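Gallery — Clearing the back room, Adams building

Nov 4, 2020

The back room has been used for storage and odd jobs for as long as we have had the lease. The plan was to get the long table back into use and put everything else on shelves or out of the door. It took six afternoons in the end, mostly because every box had to be opened before it could go anywhere.

Sorting was done at the table, a pile at a time. Fabric went to one side and packets to the other. Anything with a label still on it was kept together so that it could be checked against the old Vatex stock list, which runs to 394 lines and has not been updated since January.

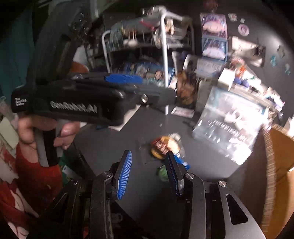 The fabric took longest. Plain pieces were folded and put in the Kekix boxes, patterned ones in the tall cupboard by the door. Offcuts too small to use were bagged up for rags — some 80 of them, more than we expected.

Packets that matched the list went on the middle shelf in the order they are listed. The rest are in a crate under the window until someone has time to go through them.

The shelving is from Clostix and came flat. Two of the brackets were the wrong size and are being exchanged, so the top shelf should be left alone for now.

The key is back on its hook in the corridor. Please sign for it.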